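Pulver mit dem Roboterarm löffeln: Arbeitsregeln für Leute, die hinterher nicht saugen wollen

Stand: 26. Februar 2024, zusammengestellt von Morenike Haruna, Labor Muldale

Pulver ist der natürliche Feind jeder Automatisierung. Schrauben bleiben liegen, Becher fallen wenigstens hörbar um, Pulver dagegen verteilt sich still und taucht im Juni in einem Gelenk wieder auf. Die folgenden Schritte gelten bei uns für alle Zellen, an denen ein Arm mit Löffel oder Schaufel arbeitet. Wer sie überspringt, bekommt von Ese Igwe den Handbesen überreicht, und zwar wortlos.

1. Stoff prüfen, bevor irgendetwas fährt

Sicherheitsdatenblatt lesen. Ganz, auch Abschnitt 8, in dem die Schutzausrüstung steht. »Sieht aus wie Mehl« ist keine Stoffbezeichnung. Brennbare Stäube gehören erst nach einer eigenen Gefährdungsbeurteilung in die Zelle, und Mehl ist übrigens einer davon.

2. Unterlage wählen

Für weißes Pulver nehmen wir eine dunkle, matte Unterlage. Darauf fällt jedes Körnchen auf, was dem Ego schadet und der Sauberkeit nützt. Glänzende Platten spiegeln die Beleuchtung, und dann diskutiert man mit der Bildverarbeitung über Lichtreflexe. Die Diskussion verliert man.

3. Löffel ablegen und Füllung kontrollieren

Den Löffel flach ablegen, den Stiel zu der Seite, von der die Finger kommen. Durchsichtige Löffel sind erlaubt, man sieht von allen Seiten, wie viel drin ist. Dafür erkennt die Kamera vom Stiel oft nur die hellen Kanten, die Greifposition also immer von Hand bestätigen. Das Pulver bleibt unterhalb des Randes. Ein gehäufter Löffel ist eine Mengenangabe aus dem Backbuch.

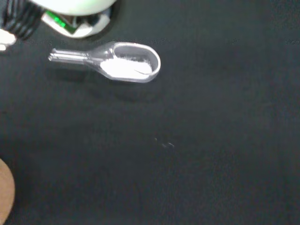

4. Greifen und anheben

Die ersten 2 Durchläufe grundsätzlich mit leerem Löffel und reduzierter Geschwindigkeit. Eine Hand bleibt am Zustimmtaster, die andere nicht am Löffel. Senkrecht anheben, erst danach seitlich verfahren. Temitope Nwosu hat beides einmal gleichzeitig programmiert und spricht ungern darüber.

5. Krümel behandeln

Kleine weiße Pünktchen auf der Unterlage können Pulver sein oder Fussel. Beides kommt weg, die Bestimmung der Art ist freigestellt. Arm anhalten, gegen Wiederanlauf sichern, dann feucht aufnehmen oder mit dem zugelassenen Sauger absaugen. Druckluft ist verboten. Auch kurz. Auch »nur am Greifer«.

6. Greifer ansehen

Nach jeder Schicht Fingerkuppen, Gehäuseöffnungen und Rillen auf Ablagerungen prüfen. Offen liegende Elektronik wird nur spannungsfrei gereinigt, mit trockenem Pinsel. Befund ins Zellenbuch eintragen, mit Uhrzeit und lesbarem Namen. Ein Kringel ist kein Name, Haziq.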